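Speaker notes -- Marjan Bakhtiari
Tarkstead Library Service, annual staff meeting
November 21, 2019

Opening (2 minutes). Thank the Callthorpe branch for hosting. Remind colleagues that questions will be taken at the end.

The Library Service ended overdue fines for children's cards in January. The change was adopted as a trial, and today's talk reports on what the branches have recorded to date. A total of 606 blocked cards were restored in the first stage. Families were notified by letter, in English and Spanish.

Pause before the next part. The staff at Huerta asked that the matter of lost books be stated plainly: replacement charges remain in force. A book is considered lost after six weeks, and the charge is removed when the book is returned.

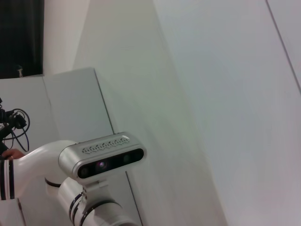
Desk staff should not discuss a family's past balance unless the family raises it. Several branches still have the old notice posted at the counter -- please take it down. New notices are available from the Vorberg office in packs of 20.

Turn to adult cards. No decision has been made. The board will receive a written report, and branch managers may submit comments through their area supervisor.

Take questions. Refer budget questions to the director's office.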